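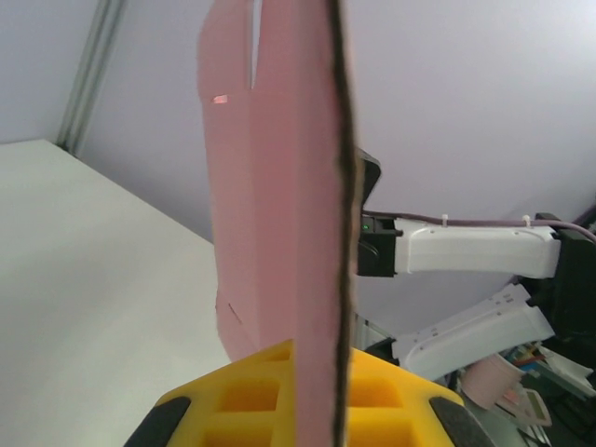
The Flultimel kit is the one we'll be weighing up this unit, so please bring your notes on grip and compliance (yes, all of them!). At $2,916 for 2 arms it isn't cheap, and I'd like you to ask what a packing shop really gets for that. Look at how the pink cardboard sits clamped between the yellow halves, with the brown corrugated edge showing, and think about how hard you could squeeze before the core gives.

Home Syllabus Handouts Labs
Last updated: January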